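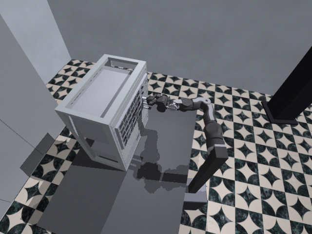
Why does a robot arm that has seated a part correctly many times suddenly jam on the same part, in the same slot, with the same program?

Usually the program is the same and the geometry is not. A part that slides into a guided slot has two kinds of position error, lateral and angular, and the clearance of the slot has to absorb both at once. When the angular share grows, the lateral share that is left shrinks, and a path that used to pass through the middle of the allowed region now runs along its edge. The last small disturbance gets the blame, but most of the margin was already gone.

Course notes, Unit 3: Contact faults in rack servicing
Issued 11/16/20

Scope

This unit covers one fault from the Taltitz exercise series, in which a fixed-base arm services modules in the front of an equipment rack. All runs are in simulation. The fault is a wedged module followed by an unsafe retry. Students should have finished the unit on force limits and should have the Akance controller notes at hand.

Setup for the exercise

The arm stands on a pedestal and works on the rack front from one side. The rack is placed at an angle to the room, so the insertion direction does not line up with any axis of the world frame. This matters later. All motion near the rack is commanded in the slot frame, whose x axis points into the rack, and the slot frame is obtained by one registration step at the start of each session.

The module is held in a two-finger grasp. The controller runs a straight-line approach, a guarded move until first contact, then an insertion move under position control with a force limit of 100 N along x. The other axes have no limit in the original configuration. Insertion speed is 20 mm/s.

The fault

In the recorded session the first 588 insertions completed with no fault flag. Insertion 589 stopped partway with the limit exceeded on x. The recovery routine then did what it was written to do: it backed off 3 mm, waited, and tried again at the same speed and along the same line. After the third attempt the module had rotated in the fingers and the side load on the neighboring module was higher than the load on x. The run was halted by the operator, not by the software.

Two separate failures are mixed together in that paragraph. The jam is one. The retry is the other, and it is the more serious of the two. On hardware a jam costs time. A retry that pushes a rotated part sideways against its neighbor can break a connector or throw a part out of the grasp.

Jamming and wedging

The two words are often used as if they meant the same thing. In these notes they do not.

Jamming: the part will not advance because the applied force points the wrong way relative to the contact forces. Change the direction of the push and the part moves again.

Wedging: the part is held by two opposing contact points whose friction cones include the line between them. The contact forces can balance each other with no push at all. Changing the direction of the push does not help in general, and pushing harder stores more load in the part and in the rack.

A wedge can form only when the insertion depth is small compared with the width of the part and the friction coefficient is high enough. For the planar case, with depth d, width w and friction coefficient m, two-point contact on opposite sides can wedge when d is less than m times w. Past that depth the part may still jam, but it cannot wedge. It follows that the early portion of the stroke deserves the most care. The original program used one speed and one limit for the full stroke.

Where the angle came from

The log shows the same commanded pose on every insertion. The measured lateral force before the fault is a different matter. It rises slowly through the session, always with the same sign, and stays under any threshold that was set, because no threshold was set on that axis.

The cause was a slow drift in the grasp. Each insertion left the fingers with a slightly changed contact with the module handle, and the grasp routine closed on the handle from the last measured pose, not from the nominal one. The error was carried from one cycle to the next. Registration of the slot frame was correct throughout. Several groups in the April section spent most of their report on registration, which is a reasonable first suspect when a rack stands at an angle, but a registration error would have appeared as a constant offset from the first cycle and not as a ramp.

Check this on your own log before you write anything. Plot lateral force against cycle number in the slot frame. If you plot it in the world frame, the insertion force leaks into both horizontal axes and the ramp is hard to see.

Changes to the program

1. Set limits on all six axes, forces and torques. The lateral limit should be well below the limit on x.

2. Split the stroke. Use a low speed and a low force limit up to the wedging depth, then the normal values.

3. Use compliance in the lateral and rotational axes during the first part of the stroke. Stiff position control in y and z gives a small angular error nowhere to go.

4. Regrasp from the nominal handle pose on each cycle. Log the difference between nominal and measured.

5. Replace the retry. After a limit stop, the arm withdraws fully along the slot axis under a force limit, checks the part pose in the fingers, and continues only if the pose is inside tolerance. If the withdrawal itself hits a limit, the arm holds position and reports. It does not pull harder.

6. Allow one retry per slot. A second stop is a fault and needs a person.

Item 5 causes the most argument. Holding position with a wedged part keeps a load on the rack, and opening the gripper may release that load suddenly. The Berisha sequence handles this by reducing the commanded stiffness in steps while the fingers stay closed, then opening only when the measured force is near zero. The Demetti sequence opens at once and accepts the motion of the part. Use Berisha for this exercise. Demetti is suitable only where a dropped or shifted part can do no harm.

A caution on simulated contact

Contact forces in a rigid-body simulator depend on the solver step, the contact stiffness and the friction model. A wedge that holds at one step size may slip at another. Do not quote simulated peak forces as if they were measured. State the step size and friction coefficient with every force plot, and repeat the faulted insertion with the step halved. If the fault goes away, say so in the report and keep the run.

To hand in

The lateral force plot with the ramp marked; the modified state diagram for the recovery routine; one page on which limit would have stopped the session first, and at which cycle. Show the wedging depth calculation for your own friction value. Reports that change only the force limit on x will be returned.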